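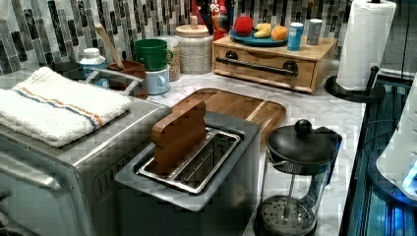

Skurkent opens orders for kitchen-counter arm kit in September

Skurkent has put a price and a shipping month on its counter arm kit, a package meant for research groups and small product teams that want a manipulator working in an ordinary domestic kitchen. Orders open on Tuesday. The kit costs 3537 euros before tax, and the first units leave the company's Pukholm workshop in September.

The price covers the control software, a two-finger gripper, a wrist camera module, cabling and a set of practice objects. It does not cover the arm. Buyers supply their own, and Skurkent lists the supported models on its order page. A buyer starting with no hardware at all should expect the arm to be the larger part of the bill.

The company is selling the kit on clutter. Most entry-level packages are set up and tested on a bare bench, with one object in reach and clear space on every side. Skurkent's acceptance test is run on a stocked worktop, with appliances at the front, storage along the back wall and the target objects in between. The test must be repeated 100 times on each software release, and the company says it will publish the logs, failed runs included.
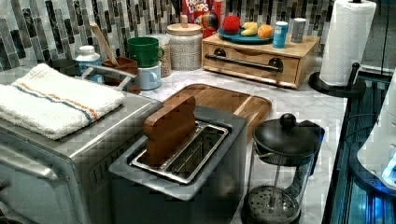

Three tasks ship with the software. The first is placing a flat object upright in a narrow slot and taking it out again. The second is moving light objects on and off a plate. The third is pulling a drawer by its handle. Each is supplied as a trained policy with the recorded demonstrations behind it, so that a team can retrain on its own counter. Skurkent recommends at least 900 demonstrations for a new task and fewer where one of the supplied tasks is only being adapted to a different layout.

None of the tasks involves heat, liquid or blades. The practice objects are solid, and the manual tells users to leave appliances unplugged during recording and playback. Skurkent says a task involving real food is not planned for this version. 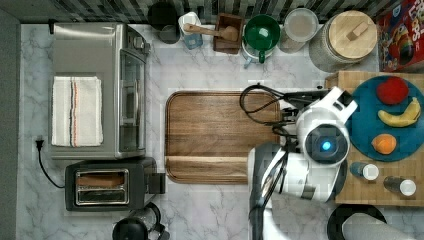
Camera placement is the part of the specification that has changed most since the preview. The earlier version relied on one fixed view from the side, and tall items at the front of a counter could hide the gripper at the moment of contact. The release version accepts an overhead stream as well. From overhead, a toaster oven, a two-slot toaster and a plate of fruit each keep a distinct outline, although the arm itself now covers part of the work surface, in this case the right-hand portion of a cutting board. The black cables looping out from the gripper also take up a fair amount of room over the board. Skurkent offers no internal routing for them, and the manual's advice is to check the loop at full reach before the first run.

Calibration between the views is done with a printed target and takes one pass per camera. It has to be repeated if a camera is moved, and the software gives a warning when it detects that one has been. In the preview version this warning was missing, and a nudged camera simply produced poor grasps.

Support is handled by Hidayat, which will also stock spare fingers and cables. The warranty runs for 2 years on the gripper and camera module. Fingers are treated as consumables and excluded, a point that early users of the preview kit have complained about – the pads wear quickly on metal handles. 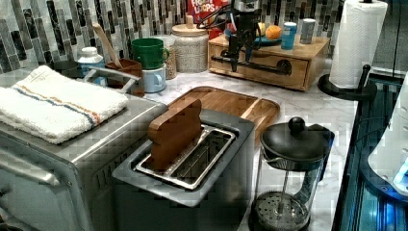 The obvious comparison is with Zulatley, whose kit costs less and has been on sale for longer. Zulatley supplies a single side view and no drawer task, and its software is tied to the company's own arm. It is easier to set up for that reason. Groups that already own an arm will find the Skurkent package the better fit, provided they have somebody comfortable with command-line tools – there is still no graphical installer.

Two details were not settled at the time of writing. Skurkent has not said whether preview customers can add the overhead view without buying the new camera module, and the licence for the supplied demonstrations is still in draft. The company expects to publish both answers before the first units ship.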